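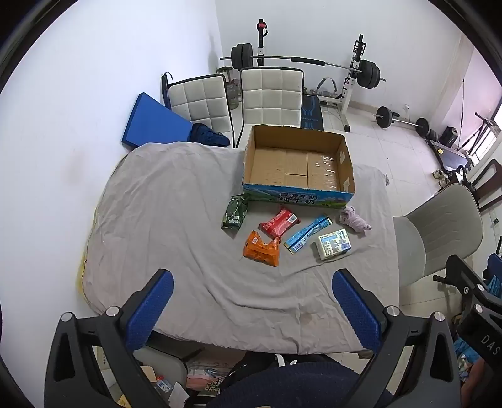
*Vista desde una pinza manual durante la recogida de ejemplos, con varios envases y un paño delante de una caja de cartón abierta.*

La **recogida de demostraciones con pinza manual** es un procedimiento para reunir ejemplos destinados a un sistema de aprendizaje robótico. Una persona sostiene la herramienta, ejecuta la tarea con ella y una cámara montada en el mismo aparato registra el movimiento desde el punto de vista de los dedos. El robot no interviene en esta fase.

## Procedimiento

Cada ejemplo, llamado *episodio*, comprende una sola ejecución de la tarea. En las tareas de guardado, los objetos se reparten sobre una mesa delante de un recipiente y el operador los introduce uno a uno. El episodio empieza con las pinzas abiertas y acaba cuando se retiran del recipiente.

Se guardan tres señales: el vídeo, la apertura de los dedos y la trayectoria de la herramienta en el espacio. Esta última se calcula a partir de la imagen y de un sensor inercial – si una de las dos fuentes se interrumpe, el episodio se descarta. Con dos pinzas, una por mano, es necesario además sincronizar los relojes de ambas grabaciones.

## El conjunto Nurnlow

El conjunto Nurnlow, reunido por el laboratorio Flallwood, consta de 466 episodios de guardado de objetos domésticos, repartidos en 36 disposiciones iniciales. La grabación se hizo en 4 viviendas, con el mobiliario habitual a la vista. El protocolo pide que no se despeje el fondo, para que el modelo no dependa de un entorno uniforme.

Los objetos se eligen por su comportamiento al agarrarlos. Los envases flexibles se deforman bajo los dedos y pueden quedar en posturas difíciles de repetir; los paquetes rectangulares exigen orientar la pinza según sus caras; los paños carecen de forma estable y suelen requerir más de un intento. Los intentos fallidos seguidos de una corrección se conservan y llevan una etiqueta propia.

## Revisión y etiquetado

Los episodios se revisan con el programa Kazemi, que reproduce el vídeo junto a la curva de apertura de los dedos. El revisor marca el inicio y el final de cada agarre y rechaza las tomas en las que la mano tapa el objetivo. Las trayectorias se remuestrean después a 30 Hz.

## Limitaciones

La herramienta no reproduce los límites articulares de un brazo real, y una persona puede adoptar posturas que el robot no alcanza. Por ello, las trayectorias se comprueban contra el modelo cinemático del brazo antes del entrenamiento. La fuerza de agarre tampoco queda registrada en la versión básica del equipo.

## Véase también

- Aprendizaje por imitación
- Teleoperación
- Protocolo Stumonness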